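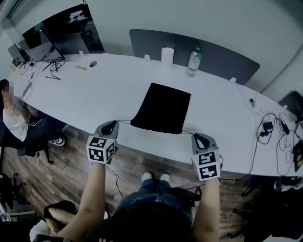 pinhem replied:
Grey cast on black cotton after a few washes is usually residue. Dye loss comes later and looks different, more brown or rusty, and it shows first along the folds and hems. Before you re-dye anything, soak one piece in plain hot water with no detergent and look at the water in a white basin. Cloudy and slick means residue. Clear but dark means dye.

tubside44
I'm the original poster, so to answer the question from page 1: the squares are 100% cotton, black, hemmed on all sides, bought as a lot from Eichhorn in May. Washed warm with powder, regular cycle, tumble dried on medium. Water here in Cusbridge is hard. The utility lists it at 13 grains.

pinhem
Then it's the powder. At 13 grains a carbonate-based powder will throw mineral onto the cloth every cycle, and black shows it before anything else does. Switch to liquid, or add a water conditioner to both the wash and the rinse. Most people only treat the wash.

greige_goods
I don't agree that it's only the powder. Medium tumble heat on an unsinged plain weave raises surface fiber. Raised fiber scatters light and the cloth looks lighter even when all of the dye is still there. You can check with a hand lens. If you see fuzz standing up across the face of the yarn, no amount of conditioner will bring the black back.

pinhem
Abrasion is real, but it's uneven. It shows at the corners and on the hem ridge. The OP said the cast was even over the whole square.

tubside44
It is even in the middle. The hems are a bit worse. I hadn't looked at them separately.

greige_goods
So both.

lowsuds
What load size? Overloading gives poor rinsing and more rubbing at the same time, so you'd see both effects from one cause. I wouldn't run 44 of these in one drum.

tubside44
That is the number I was running, with towels.
Edited 10/03/2019

lowsuds
Take the towels out first. Terry sheds onto black cotton, and that's a third source of gray. It's also the easiest one to rule out with a strip of tape.

greige_goods
Split the load, wash inside a smooth-sided bag if you have one, cold, short cycle, and line dry or use no heat. Does anyone know if Eichhorn uses reactive or sulfur black? Sulfur black tends to look good new and then washes down no matter what you do.

cistberg_laundry
We had the same item here in Cistberg. The supplier wouldn't say. Ours bled in the first wash and then held, for what that's worth. We stopped using powder on anything dark and the cast went away after five washes. Tumble dry stayed at medium the whole time, so I side with pinhem.

greige_goods
Five washes also removes loose dye and loose fiber. You changed one input but you didn't have a control.

cistberg_laundry
We had a stack of unused ones from the same carton. The treated ones matched them except at the hem.

greige_goods
Fine. Except at the hem, as I said.

tubside44
Ran the soak on one piece. Hot water, 15 minutes, no detergent. The water was cloudy white with a slight blue tint, and slippery. After drying, the center is clearly darker than the unsoaked ones. The hem hasn't changed.

pinhem
Residue in the body, wear at the hem. Repeat the soak until the water stays clear, then go to liquid. A citric acid rinse will speed it up, but test one first for bleeding.

lowsuds
Does the Tosley conditioner work in a cold rinse? The label on mine only covers hot.

tubside44
Mine says warm or hot. I'll try it cold on two pieces and post back.

This site uses cookies to keep you logged in and to measure traffic. By continuing to browse you accept our cookie policy. Accept | Manage settings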